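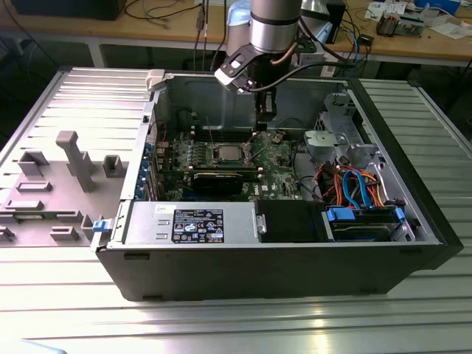
My mother's washing machine died in August, during the rinse, with her good tablecloth inside it. She called three repair shops. The first had become a vape store. The second asked what year the machine was made and, on hearing the answer, laughed in a way she described as "not unkind." The third gave her the number of Maiara Arruda.

Arruda works out of the back half of a former shoe store in Coutinho, a town whose main street has lost most of the things a main street used to have and kept, for some reason, both of its trophy shops. The sign over her door still says FOOTWEAR. She has been meaning to change it for eight years. People walk in asking for boots, and a fair number of them walk out having agreed to bring her a toaster.

I went to see her because I wanted to know what happened to fixing things. I grew up in a house where a broken lamp meant a bad evening for my father and a working lamp by bedtime, or at least a lamp that worked if you held the switch a certain way. I now live in a house where a broken lamp goes to the basement to think about what it's done. I own a drawer of chargers for devices I can no longer name. I have thrown out a blender over a part the size of a quarter, and I did it quickly, at night, so the neighbors wouldn't see.

"Everybody has a blender," Arruda told me when I confessed this. She was eating a sandwich over somebody's sewing machine. "With some people it's a vacuum. They tell me like I'm a priest."

She charges a flat fee of 24 dollars to look at anything, and if she can't fix it you get to keep your money and your opinion of her. Her hours are posted on a piece of cardboard and bear little relation to when she's there. The stock of the place, if you can call it that, is other people's optimism: stand mixers with masking tape on them, a row of radios, box fans, a slot machine whose owner moved to another state and sends her a card every Christmas. Each item has a tag with a last name and a complaint. WONT HEAT. SMELL. One just says RUDE NOISE.

The complaints, she says, are almost never right. WONT HEAT turned out to be a breaker in the customer's kitchen. SMELL was a mouse. The customer is the least reliable part of any appliance, and there's no aftermarket for those.

What I had expected, driving out there, was a speech about how they don't make them like they used to. I'd brought a fresh notebook for it. Arruda wouldn't give it to me. She thinks they made plenty of garbage back then and that we've only kept the good ones, so the good ones are what we remember. She showed me a hair dryer from her grandmother's house in a harvest gold color. "This could have killed any of us," she said fondly.

Her gripe is smaller and more specific. It's about glue. A thing held together with screws, in her view, is a thing whose maker imagined somebody opening it one day. Glue means they pictured the trash can. She keeps a shelf of the worst offenders, all donated, with the cases split where she had to pry them. There's an electric toothbrush on it, a pair of headphones, and a Zenora coffee grinder that she speaks of the way other people speak of an ex-husband. She spent an entire evening on that grinder. Under the last layer she found a single ordinary fuse, blown, soldered in place and then buried in something like rubber cement. The fuse would have cost less than the stamp on an envelope.

She has not been able to get rid of it. She says she's waiting until she can look at it without feeling anything.

Across town, and I use the word town generously, is Anderson Trindade, who used to sell appliances and is now retired from it. He is Arruda's closest competitor in the field of having views. For most of his career he worked the floor at Osov, the big-box place out by the highway, and he holds the record there, or says he does, for extended warranties sold in a single weekend. The number was 47. He told me this within a minute of my sitting down, and again when I got up to leave.

Trindade does not feel bad about the warranties. People liked them. A warranty, he explained, was a way of buying a fridge and also buying the feeling of having bought the right fridge, and the second item carried a much better margin. Hardly anybody used them. They lost the paperwork, or forgot, or by the time the thing gave out they were sick of the color.

"You want to know why folks don't repair?" he said. "They don't want the old one back. They were waiting for it to die. You ever see somebody's face when their TV goes? They put on the sad face for the wife. Underneath, it's Christmas."

I wrote this down with some disapproval and then remembered the day my last television went, and how quickly I'd found the tape measure.

Trindade's own house, I should say, is a museum. His stove is older than his children. His refrigerator has rounded shoulders and hums a note he claims is B flat. He takes it all to Arruda when it acts up, and she overcharges him on principle, and he pays on the same principle. The two of them have been arguing over whether a dishwasher is worth fixing after its tenth birthday for longer than some dishwashers live. She says yes. He says it depends on the racks. I sat through an hour of this and came away with strong feelings about racks.

There is a movement now, of course. There's a movement for everything. The next county over has a monthly repair café in a church hall in Edau, where you bring your broken item and a stranger looks at it while you hold a paper cup of coffee. I brought a desk lamp (the one from the basement) and took a number. The room was fuller than I'd pictured. A teenager was re-stringing a set of blinds with the calm of a surgeon. A man had brought a leaf blower and clearly wanted to start it indoors, and was being watched.

My stranger was a retired school bus driver who asked me to describe the problem. I said it didn't turn on. She asked if I'd tried another bulb. I said that I had, naturally. She looked at me for a while. Then she went and got another bulb.

I would like to report that it was the wiring.

On the way out they ask you to fill in a card saying what you brought and whether it got fixed, and there is a box marked "What did you learn?" The woman ahead of me had written TO CLEAN THE FILTER. I left mine blank and put five dollars in the jar, which felt like the going rate for silence.

I've thought since then about why a lamp I was perfectly able to fix spent most of two years lying on its side next to the paint cans. Time is the reason I'd give at a dinner party. I didn't have time. But over those same two years I found time to read reviews of other lamps. I read them in bed. I read a long one-star review from a man who was angry about the shade, and then I read the replies. If you'd put those hours end to end I could have learned to blow the bulb myself from sand.

What I didn't have was a place to be bad at it. My father's lamp repairs were not good. There was a spark once, and a word I hadn't heard before. But he had a bench, and a coffee can of screws saved from other things, and nobody expected the result to be nice. Take away the bench and the can, and a broken lamp is just a decision you haven't made yet, sitting there on the concrete.

Arruda put it less grandly. She says the people who bring things in mostly come from houses with a garage.

She did my mother's washing machine in an afternoon. It was the drain pump, plus a hairpin, plus a coin that my mother has asked to have returned. The bill was 56 dollars with the part. My mother paid in cash and then stood in the shop for a good long while looking at the tags, and asked what RUDE NOISE had been.

"Bearings," said Arruda. "In a fan. I told them oil."

"And did they oil it?"

"They bought a new fan."

The old one was still up on the shelf, oiled and running, pointed at the workbench. My mother asked how much she wanted for it. They haggled for a bit, and I carried it out to the car.

It's in her kitchen now. The tablecloth came through fine except for one corner, which she keeps turned toward whoever she likes least.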